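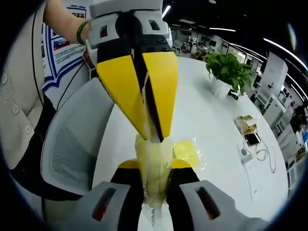 Photo: Gleice Arruda

7 Mar 2021

Rainy Sunday, so I gave the whole day to the Siqueira estate papers and I'm glad I did (my back is less glad). Box 5 is done. It holds the Hondgate rent rolls, and after a slow start with that dreadful clerk's hand I got through 20 leaves before lunch.

The nice surprise was item 2161, a lease for the mill and the lower meadow, which names the old chapel as a boundary. We had all been assuming the chapel was gone by the time the family bought the land, so either it stood a good while longer than we thought or the clerk was copying an older deed word for word. I lean toward the copying, as the spelling changes halfway down the page and then changes back again! Lindalva, would you look at the witness names when you have a minute? One of them could be the same steward who signs the Luvitz charter.
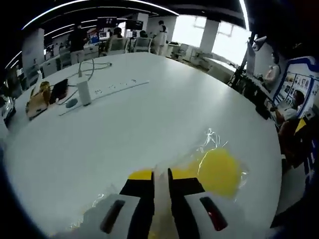
Round table, workroom. G.A.

Still to do: the fold on leaf 70 needs to relax under weights before anyone tries to read the inner lines, so please leave it be. I've put the seal fragments back with their own letters and corrected the Grulteo entry in the finding list, where we had father and son swapped. The son only inherited in June, after the lawsuit, and the father's name should stay on everything before that. Box 6 next, which I'm told is mostly sheep.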